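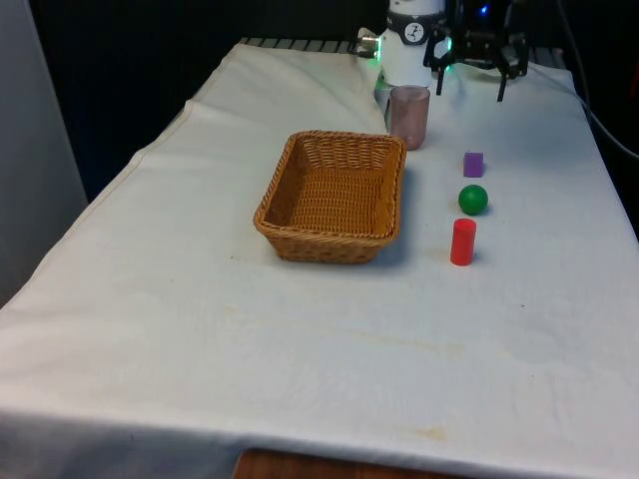
*Table layout for the three-object task: basket, cup, cube, ball and cylinder, with the gripper open.*

# Recording and cleaning pick-and-place demonstrations with Drisum

In this tutorial we record demonstrations for a simple tabletop task, mark the grasp in each of them, and remove the ones that would hurt the training. We use Drisum, the small annotation tool that was written in our lab in Miltholm. You should already have a calibrated arm and a fixed camera which sees the full table.

## 1. Prepare the table

Cover the table with a plain cloth and pull it over the front edge. Small wrinkles are allowed. Put the basket near the center with the long side pointing to the back, and keep the objects to the right of it, with enough space for the open fingers to go down between them.

Write the order of the objects in the session file before you start:

```
task: three_objects
order: cube, ball, cylinder
start_pose: open_above_table
```

The order is read from back to front. If you change it later, start a new session file, do not edit the old one.

## 2. Record

Start the recorder and move the arm with the hand controller. One demonstration is one object. Go above the object, lower, close, lift, carry, release, and return to the start pose. Do not stop in the middle to think – a pause of more than 2 seconds will be cut by the tool, and the cut makes a jump in the joint values.

For our last model we recorded 155 demonstrations over April. This was enough for the cube and the ball. The cylinder needed more, and we added them later from a second operator.

## 3. Mark the grasp

Open the session in Drisum and go to the first frame where both fingertips touch the object. Press `g`. Then go to the first frame where the object is free of the cloth and press `l`. The part between these two marks is the grasp segment, and it receives a higher weight in training.
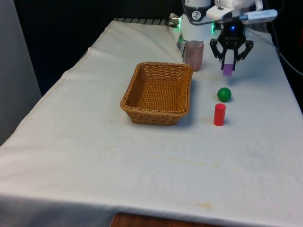 Vasiliauskas wrote to us that he sets the `l` mark from the gripper current and not from the video, and that his marks come up to 5 frames earlier than ours. We tried this on the old sessions. It works well for the cube, but for the ball the current is noisy, so we still mark by eye.

## 4. Remove bad demonstrations

Run the filter:

```
drisum filter --session tamville_a --min-grasp 5
```

The number is the shortest grasp segment in frames. After this, look at the list of rejected files yourself. In the Tamville set the filter rejected a few good ones where the operator was simply fast, and we put them back with `drisum keep`.

## 5. Export

```
drisum export --session tamville_a --format npz --seed 3205
```

The seed fixes the split between training and validation. Use the same seed if you want to compare with our numbers. When the export is finished, the folder contains one file per demonstration and an index with the marks.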